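The Second Pair of Hands at Hallgate
How a serviced-apartment operator split bathroom work between its room attendants and a gripper

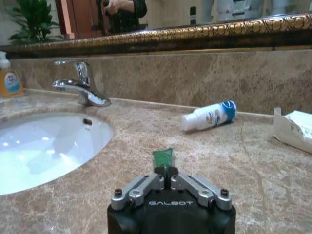 A gripper marked GALBOT holds a small green tube over a marble countertop.

Bathrooms take up most of a room attendant's shift at Hallgate, a serviced-apartment building with 148 units. In June the operator, Plavik, moved part of that work to a robot. The machine handles the countertop: it picks up small items, sets them aside and puts them back after the surface has been wiped. Attendants still do the wiping, as well as the toilet, floor and linen.

The division follows the limits of the hardware. A two-finger gripper copes with tubes and small bottles. Torn paper packaging is harder, as it has no fixed shape, and polished stone and chrome produce reflections that can confuse the wrist camera. Large mirrors add a second set of objects that the software must learn to ignore.

Barry Greenwood, who supervises the shift, has rewritten the task sheet twice. Counter time was formerly 13 minutes per unit, including the wipe. The attendant's share is now nearly six, but each shift includes 15 minutes of fault logging, a duty that did not exist before. Two attendants have been trained to clear a stalled grasp and restart the arm.

"The job has more checking in it," Greenwood says. "Some people like that and some would sooner have the cloth."

Staffing has not changed. Pay for the fault-logging duty is still under discussion, and Plavik will review the arrangement before extending it to its Brastness building, which has 78 units and narrower counters.

Related
Night shift at the Govindasamy laundry
Who signs off when the machine stops?
Task sheets after automation: a short guide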